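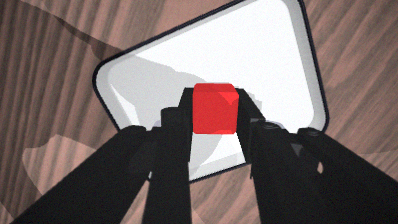
Ticket 619
Opened by: Mekdes Moges
Project: Lencho (tabletop arm, shared workshop, bench two)
Component: simulation, grasp controller
Status: reopened, again

Summary
Lencho closes on the red cube in the sim, lifts it a little way, and lets it slide out. The log then reports a successful grasp. I admire the confidence.

Steps to reproduce
1. Load the tray world with the wood table.
2. Spawn the cube at tray centre.
3. Run pick_basic with seed 2554.
4. Watch the console say GRASP OK while the cube sits in the tray.

Expected
Cube goes up with the gripper and stays there.

What happens
Cube goes up a bit. Cube comes down. Other seeds do it too, but 2554 does it every single time, so that's the one I've been staring at.

Log

Entry 1, Mekdes
Blamed friction first, as one does. Pad friction was at the default. Doubled it. The cube now slides out more slowly, with a sort of dignity. Put it back.

Entry 2, Mekdes
Lowered the approach height so the fingers come down nearer the tray floor. The left finger clipped the floor and the solver threw the cube off the table at a speed I'd rather not see in the workshop. Reverted. Please don't try this one with the real arm.

Entry 3, Mekdes
Turned the camera shadows off in case the detector was reading the gripper's shadow on the white tray as part of the cube. Cube position came back the same to the last decimal. Shadows back on. The real bench has them and we'll have to live with them sooner or later.

Entry 4, Pradent
Had a look over lunch. Your cube weighs 200 g in the world file and 137 g in the config the controller reads. Which is it?

Entry 5, Mekdes
It's 137. I put the real one on the kitchen scale. The 200 was a placeholder from when I was going to "fix it later", and I have now fixed it later. Ran it again. Slides out on 2554, holds on most of the others. So that was a bug, just not this bug.

Entry 6, Elholm
Are the collision shapes on the fingers the ones from the old gripper? The visual mesh got swapped in September and I don't remember anyone touching the other file.

Entry 7, Mekdes
Turned on the collision overlay. The picture of the fingers and the fingers the physics believes in are not on speaking terms. The right pad's collision box is tilted and sits back from where it's drawn, so it only catches the cube along one edge. On screen it looks like a perfectly decent grip, and I spent two evenings believing the screen.

Rebuilt both boxes from the new mesh. 2554 holds. Ran it until I got bored and it kept holding.

Entry 8, Mekdes
Separate matter of GRASP OK. The check only asks whether the fingers stopped before fully closed, and it asks once, before the lift. Moved it to after the lift and added a test on cube height. It now says GRASP FAILED when the grasp has failed, a novel sort of feature for this project.

Entry 9, Pradent
Pulled it on the workshop machine. Works with the tray where it is. If I rotate the tray, the planner gives up and sends the arm home. Same ticket or new one?

Entry 10, Mekdes
New one, please. This one's full.

Entry 11, Mekdes
Reopened. Grisum has its own copy of the finger file, with the old boxes in it, and loads that copy first if it finds it. Deleted on my laptop. Still to do on the workshop machine, so if yours starts dropping cubes again, look there before you touch friction.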